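Working rules for recording wipe-down tasks

2018-10-02

I spent most of last month rewriting the rules we use when a person performs a household chore so that a robot can learn it later. The old version was two lines long. It said to do the task naturally and to keep the hands in view. Everyone read it differently, and the results were hard to use together.

The new version is still short. I'm putting it here with my notes because Imke Kramer at Skekholm asked for it, and because I would like to hear from people who do this with other chores. Cleaning small objects is what I know best, so that is what these rules are about.

Start with the table. We used to scrub it before every session. I stopped doing that. A robot in a home is going to meet stains, smears and crumbs, and if every table it has learned from is spotless, the first coffee ring may throw it off. The rule now says to leave the surface alone unless the surface is the thing being cleaned. If there is a stain, write it in the session notes and carry on.

Next, the hands. One hand holds the object and the other holds the cloth. They should keep those roles for a whole side of the object. People like to swap without thinking, and a swap in the middle of a stroke is difficult to label. If you have to change hands, put the object down first, then pick it up again the other way.

The holding hand should stay clear of the area being wiped. With a box, that usually means the top or the far edge. Lids are a nuisance. If the lid is loose, it will shift when you press on the side, and that is fine as long as you don't hide it. Don't tape it or glue it. Dromex sent us a checklist last year that said to fix all loose parts before recording, and I disagree with that one. A loose lid is part of the job.

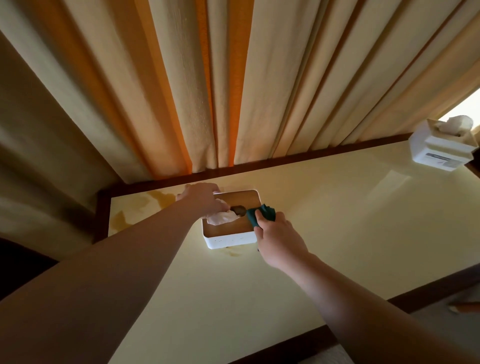
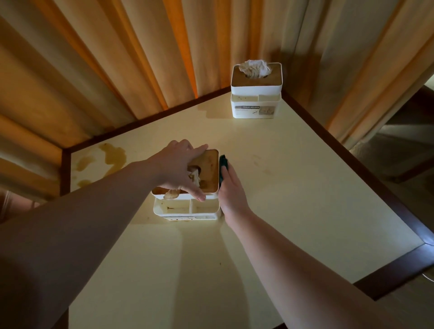 Left hand on the holder, right hand on the cloth, stain left where it is.

Leave contents in place too. If it's a tissue holder, leave the tissue in it. We had a long discussion about this at Stüber. The argument against was that tissue is soft, changes shape all the time and covers up the fingers. I agree that it does all of those things. It also does them in a kitchen.

Pick a cloth that contrasts with the object. On white plastic I want something dark. It makes it much easier to tell where the cloth ends and the object begins, and the labeling goes faster. Fold it the same way each time, and write down if it gets refolded.

Pace matters more than I expected. The Zalleo guide we started from has a limit of 40 seconds per object, and people rushed to make it. I dropped the limit. What I ask for now is one side at a time, with a pause of a second before moving on to the next. Sessions are capped at 15 minutes, then you take a break. Tired people start wiping in circles over the same spot.

Mistakes stay in. If you drop the cloth, pick it up and keep going. If you miss a spot, go back to it. The only reasons to throw out a recording are a face in view, somebody's mail or papers in view, or hands out of view for most of the task. I reviewed 600 older recordings against these rules and most of what we had thrown out could have been kept.

The part I haven't settled is when a wipe counts as finished. Right now it is up to the person doing it. Some marks don't come off, and I don't want people to scrub forever, but "looks clean enough to me" is a poor label. Imke uses a second person who checks each object afterward and gives it a yes or no. That works for her numbers. We are planning 2000 recordings by December, so I would have to find the hours somewhere.

If you have a rule for that, please send it. I'll post the next version once we've used this one for a few weeks.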